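Visit Report: Glass Handling Open Afternoon at Kemell

Kemell opened its handling lab to outside visitors for one afternoon in March. Five of us went from Dumine, where we run a small returns and refill line for glass containers. I went because we are writing our own handling rules for robot cells this year, and Kemell has had a written set in use for 18 months. I wanted to see how the rules look in daily work and which ones people follow.

We signed in at 1 p.m. Everyone got a visitor badge, a pair of safety glasses and a single printed page headed "Before you step over the line." The line is yellow tape on the floor, one arm's length outside the reach of each robot. Visitors stay behind it at all times. Staff may cross it only after the cell has been put in hold and the person crossing has the hold key in their pocket. There is one key per cell and no spare in the room.

Seraina Berchtold runs the lab and gave the introduction. She kept it short. The written rules are 11 pages, and the first two pages are the only ones every employee has to know by heart. The rest is reference for those who set up cells, change fingers or write grasp programs.

The two pages cover the following:

Who may start a cell, and from where.
What has to be checked before the first pick of a shift.
What to do when something breaks.
What to do when something looks wrong but nothing has broken.
Who gets told, and when.

She said the fourth item took the longest to write. Operators knew what to do about broken glass. They were less sure what to do about a grasp that looked a little off, and most of them would let it run. The current rule says any operator may put a cell in hold for any reason and does not have to give the reason until the end of the shift.

Tirta Rahman took us to the first cell. His subject was finger padding. Bare metal or hard plastic on glass is not allowed at Kemell, even for a test. Fingers are padded, the padding is checked by hand at the start of every shift, and it is replaced on a fixed schedule whether it looks worn or not. The check is simple. You run a clean fingertip across the full face of both pads and feel for grit, hard spots and lifted edges. If you find any, the pad comes off.
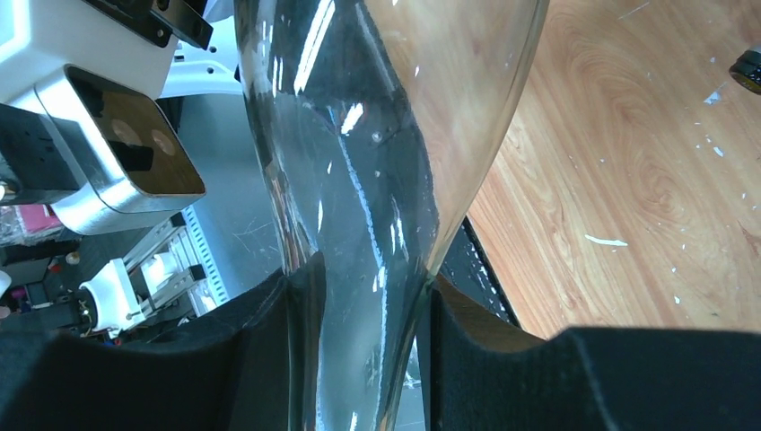
How hard should a gripper squeeze glass?
Use the lowest force that holds the piece through the fastest move in the program, found by testing with that type of piece. Write the value down with the pad type next to it, and test again whenever the pad, the piece or the speed changes.

Tirta spent some time on that last part. At Dumine we keep one force setting per product. Kemell keeps one per product and pad together, and the program will not load if the pad type entered at the start of the shift doesn't match. We had a run of slipped pieces last fall after a change of pad supplier, and I think this check would have caught it on day one. I have put it at the top of my list.

He also went over the rule for tall or flared shapes. The grasp point has to be recorded as a height from the base, with a drawing, and it has to be approved by a second person. A taught position alone doesn't count as a record. Selorm Ametepe, from our group, asked what happens with one-off pieces that have no drawing. The answer was that they are run at reduced speed with a person at the hold button, and they never go into an unattended program.

After that we had coffee in the hallway (no food or drink in the lab, including water bottles with lids) and went back in for the part on work areas and debris.

Sowmya Kamath led this one. She wrote most of the housekeeping section. Her main point was that a work area needs a written list of what is allowed to be in it for each task. Anything not on the list is taken out before the cell leaves hold. If an item is part of the task, such as a cloth or a stand, it goes on the list by name. She showed us a list for a mixed-object task and it ran to most of a page. The lists are kept on a clipboard at the cell and also in the job file, and the clipboard copy is the one that counts if the two differ.

She then talked about small fragments. Any loose bit on the work surface gets treated as glass until someone has identified it. You do not brush it with your hand, and compressed air is banned in all glass cells. Staff use a damp disposable wipe or a vacuum with a sealed container, and the wipe goes in the glass bin.
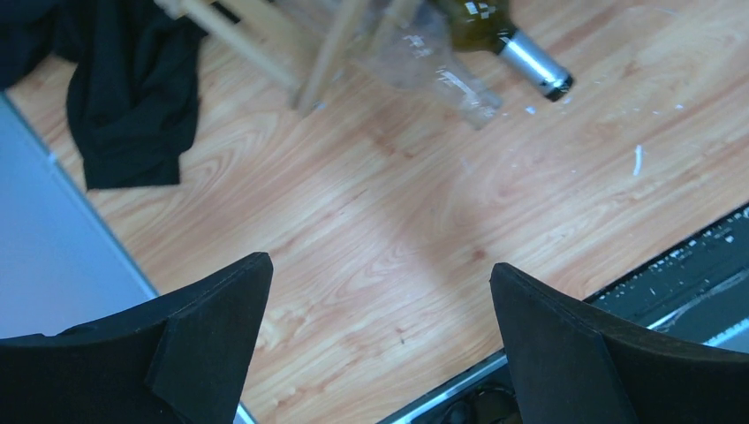

Who decides that a cell is clear to restart after a break?
The person who put it in hold makes that call, after the surface, the fingers and the floor inside the line have all been checked and signed for. If that person has left for the day, the shift lead repeats the whole check before signing in their place.

I asked how long the check takes after a breakage. Sowmya said it takes as long as it takes, and that they stopped recording the time for that reason. When it was on the form, people tried to keep the number low. I can see that happening with us. Our form still has a box for minutes lost.

There was a disagreement here that I found useful. Diễm Lò, who sets up cells at Kemell, thinks the fragment rule should require the pads to be changed after every breakage. Sowmya thinks a vacuum and a fingertip check with a cut-resistant glove is enough. The written rule now says change them if the breakage happened in the grip and check them if it happened elsewhere. Diễm would like that tightened, and it is on the agenda for their next revision. They seemed comfortable having this out in front of visitors.

Diễm took the last part of the tour, on spacing and order of picks. When pieces stand close together, the program has to state which one goes first and why. The rule is to start with the piece that has free space on both sides where the fingers will come down. If no piece has that, the cell does not pick. It calls for a person, who moves the pieces apart by hand with the cell in hold. Nudging one piece with the gripper to make room for another is not permitted with glass.

The clearance they require is two finger thicknesses on each side for jars and bottles. That sounded like a lot to me. Diễm said they began with less, and the trouble was always with the finger on the side away from the camera.
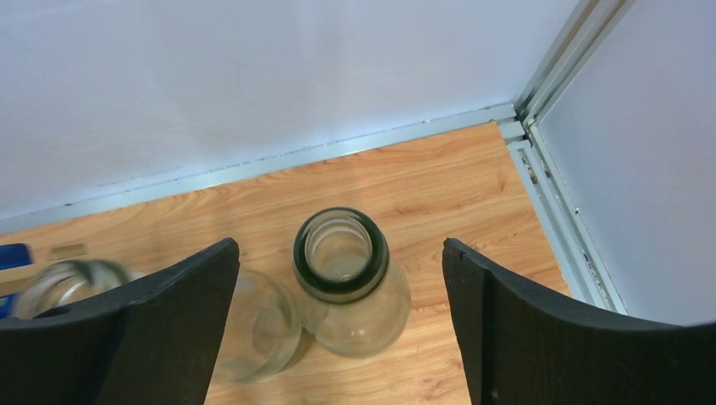 She also wants the approach to be straight down or along one fixed slant, chosen ahead of time and written into the job sheet. Programs that work out a new angle for each pick are allowed in the development cells only, with a person present. Before a program moves out of development it has to run a full shift under watch. A single dropped or struck piece sends it back to the start of that shift.

On clear glass in particular, the rule is that the program may not rely on the camera alone to decide that a piece has been gripped. There must be a second signal, and at Kemell that is finger position compared with the expected width. If the two disagree, the arm stays where it is and waits. It doesn't open, and it doesn't try again. Selorm pointed out that an arm waiting in the air with a bottle is its own kind of hazard. Diễm agreed and showed us the recovery procedure, which takes two people. One supports the piece with gloved hands and the other releases the grip from the panel, after saying out loud that they are about to do it.

Speed while carrying is limited separately from speed while empty. They set it by shape. A narrow-necked bottle held by the body gets a lower limit than a straight-sided jar, and any move that tips a piece away from upright gets the lowest limit of all.
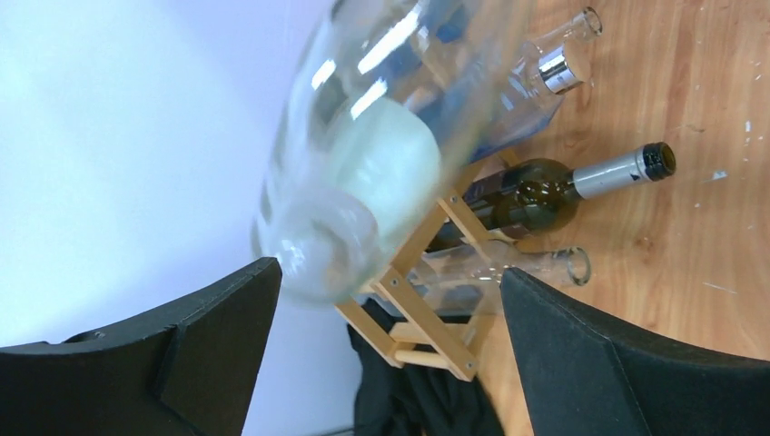
The job sheet also has to say where a piece may be set down if the normal place is blocked. Every cell has one named spot for this, kept empty. I don't think we have this written down anywhere at Dumine. Our operators know where they would put something, but I suspect they would each say a different place.

We ended with questions in the meeting room. Someone from Dinow asked how temporary workers are trained. They get the two pages, a walk through one cell, and a shift alongside a regular operator before they are given a badge that can start anything. A visitor from Rajan asked whether Kemell would share the full document. Seraina will send the first two pages to anyone who attended, and the reference section on request.

Things I am bringing back to our own draft:

Tie grip force to pad type as well as product.
Take the minutes box off the breakage form.
Write an allowed-items list for each task and keep it at the cell.
Name a set-down spot for every cell.
Let operators call a hold without giving a reason at the time.

Two things I would not copy as they stand. The single hold key works in one room with a small crew, but our line runs through two rooms and we would need to think about who carries it. And the two-person recovery would be hard for us on the night shift, when there is often one operator on the floor. Selorm is going to look at both before our next meeting.

Parking is behind the building and fills up by noon. Wear closed shoes, as they will turn you away at the lab door without them.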